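# Clear open tray for snack packets and refills: keep or swap?

**tallpantry_mo** wrote:

Cleaning out the pantry this month and I've got packets everywhere. Soup mix, drink powder, half-used seasoning, the odd granola bar. I want them all in one tray I can pull out and put on the table. I've been using a clear plastic one with no lid and I can't decide if I should stick with it.

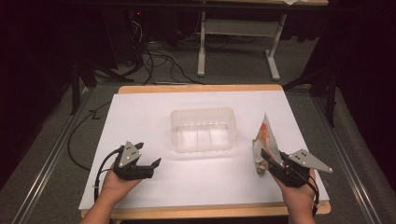 *The tray on the sheet, one packet still in the gripper*

It's frosty more than clear, with rounded corners and faint ridges down the sides. Fits my shelf front to back. My complaint is that packets slump over and I end up digging. Any ideas before I buy something else?

---

**Santosh Dhillon** wrote:

Keep the tray. Slumping is a filling problem. Stand the packets on their long edge, fold the opened ones down, and pack them snug enough that they hold each other up. If there's a gap at the end, put a jar in it until you have more packets.

I've had 2 trays like that in a drawer since my last move and never felt the need for dividers.

---

**quietdrawer** wrote:

I don't agree on the dividers. Snug works the day you set it up. Then somebody uses four packets of soup and the whole row falls over. I cut mine from a cereal box. Measure the inside at the bottom, because a lot of these trays get narrower as they go down and a straight-sided card will bow.

Also, that packet is pretty crumpled. Once they're bunched up like that they don't stand no matter what you do. Flatten them on the table first and run the side of your hand over them.

---

**Vivek Bhatt** wrote:

Is a tray even the right thing here? I gave up on them and went to a Bastow shoebox with a lid. Stacks, keeps dust out, and you can write on the end. An open tray on a shelf just collects crumbs.

---

**tallpantry_mo** wrote:

I had lidded boxes before. The lids ended up on top of the fridge. I know myself well enough to say I won't open a lid to put one packet away.

---

**Vivek Bhatt** wrote:

Fair enough. Wipe it out now and then, is all I'm saying.

---

**Santosh Dhillon** wrote:

Lids make sense for flour or anything moths go after. Sealed packets don't need one. Opened packets need a clip whether the box has a lid or not.

---

**Rusk_and_rye** wrote:

Question about the white sheet. Do you sort on it every time? I do mine on the bare table and spend ages wiping up spilled seasoning afterward.

---

**tallpantry_mo** wrote:

Most times, yes. It's light so I can see what spilled, and I shake it out over the sink. An old bedsheet folded over would do the same job. Just don't leave wrinkles under the tray or it rocks.

---

**quietdrawer** wrote:

Newspaper works too and you can throw it out. Ink comes off on damp hands though.

---

**Goel** wrote:

I sort by date and nothing else. Oldest at the front, new ones go in at the back. I tried sorting by type and kept finding expired gravy. I have 24 packets at the moment and I can find any of them in a few seconds.

Write the month on the top edge with a marker. The printed date is always on the fold.

---

**Rusk_and_rye** wrote:

By date only would drive me up the wall. Taco seasoning next to cocoa? I go by type first, then date inside each type.

---

**Goel** wrote:

Then you need dividers, and we're back to the cereal box.

---

**tallpantry_mo** wrote:

OK, I'm going to try cardboard dividers and date order for now. Opened ones get folded and clipped at the front. If it's still a mess by the end of September I'll look at something with taller sides.

---

**quietdrawer** wrote:

Make the cards a little shorter than the tray walls or they'll catch on the shelf above. Ask me how I found out.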